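The white bowl comes out of the cupboard

I've been meaning to write about the fruit bowl since October, when my sister sent me a message that just said "is that bowl still in the box??" and I had to admit that yes, it was. It was in the box, in the cupboard over the fridge, behind the big roasting tin and a bag of birthday candles, where it had been sitting since we moved in. I do this with nice things. I had a set of good towels for years that I was keeping for guests, and by the time a guest came they had gone that sad stiff way that towels go when they're folded for too long.

So anyway, the bowl. It's a Lindqvist one, the white scalloped sort with the wavy edge, and I bought it in the Lavby sale with some birthday money from my aunt (it was 60 pounds down from 91, and I walked round the shop twice before I let myself pick it up). I remember carrying it back on the bus on my knee like a baby. Then it went in the cupboard and I carried on putting the apples in a plastic colander for the best part of two winters!

What finally got it out was Anika Begay coming to lunch. Anika and I used to share a kitchen when we were both very poor and very bad at washing up, and she has never once let me get away with saving things for best. She brought a carrier bag of odds and ends from the fruit stall at Ondolley market, where they'll let you have a handful of this and a handful of that if you're nice about it and don't go at the busy time. I can't tell you how much more fun that is than a net of satsumas. We had kumquats in mind and some longans, which I'd only ever had out of a tin before, and plums, and jujubes, which my neighbour calls red dates and puts in soup.

I'd cleared the worktop that morning, or cleared it as much as it ever gets cleared. The knife block lives there and it isn't going anywhere, and the pots live on their shelf at the side for the simple reason that the only cupboard they'd fit in is full of baking things. I used to get cross about that. I used to look at those magazine kitchens with a single lemon on a board and think that was what I ought to be aiming for. But I cook every day, and I like being able to reach for a pan without kneeling on the floor, and I've come round to the idea that a worktop with things on it is a worktop somebody uses.

Then it was a matter of filling the bowl up, which took far longer than it should have because we kept moving things about. Anika likes the colours mixed. I like them in little families, all the dark ones together, and she says that makes it look like a shop.
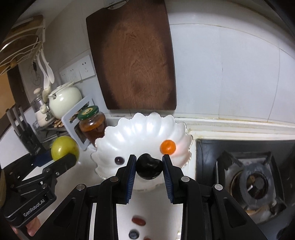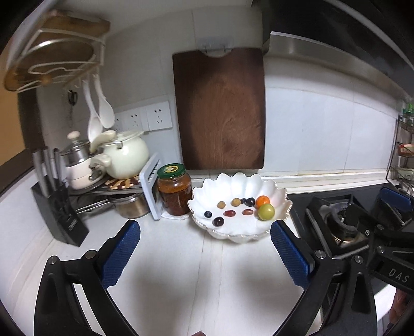
Fruit, the white bowl and the jar with the green lid, on my worktop.

I do love that wavy edge. It makes even a very small amount of fruit look as if you meant it, and that suits me, as I'd rather buy a little and often than watch a great heap of things go soft. My mum's bowl was one of those deep brown ones and you never knew what was at the bottom of it. There was a tangerine in there once that had gone completely hard and rattled when you picked it up. With a wide pale bowl you can see straight away what wants eating, and I've noticed I reach for a plum now when I'd have gone to the biscuit tin before.

A few things I've picked up, in case you're starting a bowl of your own. Blueberries really ought to be in the fridge, I know, I know, but a few scattered in with the bigger fruit look so pretty, and they get eaten as people walk past. Grapes are the same. Jujubes will sit quite happily for ages. I keep bananas well away from everything, on the windowsill, as they turn the whole lot ripe in a day if you let them. And if you've got more plums than you can manage, about 200 grams of them stewed with a spoonful of sugar and a bit of star anise will do two people very nicely on porridge. I do mine in a little pan with the lid half on and forget about it while I have a shower.

We had lunch in the end at nearly three o'clock, soup and bread and some cheese, and then ate most of the fruit out of the bowl afterwards while we talked, with a saucer between us for the stones. Anika had never peeled a longan either, and we got the giggles over it, two grown women with juice down our sleeves. The kettle went on three times. She went home with the last of the cheese and a cutting from my spider plant in a yoghurt pot.

The bowl has stayed out ever since. I gave it a wash by hand that evening, because I don't trust the dishwasher with that edge, and dried it with one of the soft Satum cloths and put it straight back on the worktop. The box has gone out with the recycling, so that's that settled.

Next on the list is the tablecloth from my gran, which has been in a drawer in tissue paper for longer than I care to say. It wants ironing first, and the iron wants descaling, so don't hold your breath. If anyone has a good way of getting an old fold mark out of linen, do leave me a comment, I'd be very glad of it.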